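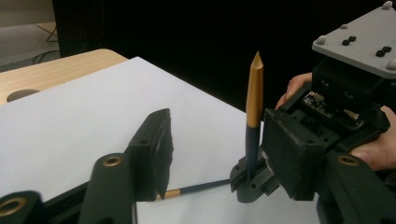
Grendley, October 14, 2021

Speaker notes – "Writing a letter by hand again"
Villads Skov, evening talk, 30 minutes with questions

Start slowly. Say good evening, say thank you to Þórarinn Hauksdóttir for the invitation. Practice her name before!

Opening: a large sheet of white paper on a table. Ask the room when they last wrote a whole page to one person. Wait for the answers, do not fill the silence.

Part 1. My grandmother's letters. She wrote to her sister in Odovcombe for most of her life and we have kept 142 of them. Read the short one about the plums. Do not read the one about the funeral, it is too long and I lose my voice.

Part 2. Why the first line is hard. People want to begin with something important. My grandmother began with the weather or with what was on the stove, and the important matter came on page 3. I think this is a good order for us also.

Part 3. Drafts. I make a draft in pencil on a big sheet, with arrows and crossed words, and then I copy it on small paper. Mention that I still make mistakes in English and I leave them in – my friends in Eynon say they hear my voice in them.

If there is time: the story of the letter which came back from the wrong street.

Exercise: everybody writes only the greeting and two sentences. Five minutes. Nobody has to read aloud.

Questions. Somebody will ask about fountain pens. Keep the answer short.

Remind them that the next evening is in November, same room, and to put the chairs back.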